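# Red drink concentrate, measuring cups and white tables: your questions

We get the same questions every September, when people start mixing drinks for school events and fundraisers. A lot of the advice going around is wrong, or at least oversold, and that includes some of the advice printed on packages. These are the answers we give at Duddale Kitchen Supply.

### Do I really need a measuring cup for drink mix?

For one glass, no. For a batch, yes. "Two capfuls" means nothing, as caps aren't a standard size. If your recipe says 70 ml of concentrate to 500 ml of water, measure both. Flavwood syrup is strong enough that a careless pour will make the whole pitcher taste like cough medicine.

### Are the lines on a cheap plastic cup accurate?

Don't assume so. Put the cup on a kitchen scale, zero it, and fill it with water to the 200 ml line. It should read close to 200 grams. If it's off by a spoonful, you can live with that for drinks. I wouldn't bake with it.

Check at eye level too. Most "bad" cups brought back to us were being read from above.

### Is a pour spout worth paying extra for?

A little extra, maybe. I've used spouted cups that dribbled down the side worse than a plain rim. The Maes cup we sell pours cleanly when it's half full and poorly when it's close to the top - we tell customers that before they buy it.

### Should I use one cup or two?

Two, if you're comparing strengths or colors. Keep them side by side on something white, where a difference in shade is much easier to see. Clear cups only. Colored plastic makes the whole exercise pointless.

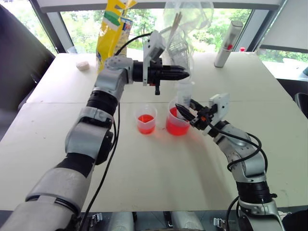 ### Will red drink stain a white tabletop?

It can, and I don't trust any surface sold as "stain proof." Faint red marks tend to show up where cups have been standing. First check that it isn't just a reflection: move the cup and look again. Then wipe with warm water and dish soap. If that fails, leave a paste of baking soda and water on it for 3 minutes, and try a hidden corner before you do the middle. Seams between panels are the worst spot, so set up away from them if you can.

### What about Udent cleaning tablets for the cups?

They work on cloudy plastic. Whether they work better than plain vinegar, I doubt it. We tried both and couldn't tell the cups apart afterward.

### Can I leave a stirrer standing in the cup?

Take it out before you read the level. Anything sitting in the liquid pushes the line up. It's a small error with a thin stick and a bigger one with a chunky plastic stirrer.

### Do I have to clear the snacks off the table first?

Not all of them. Push the bags and cans to the back edge and leave the middle free for pouring. Keep wooden sticks upright in a tall container, away from the splashes, as bare wood soaks up red coloring fast.

### How long does mixed drink keep?

Follow the label on your concentrate. If the label only says "keep refrigerated" and gives no number of days, mix less and make it again.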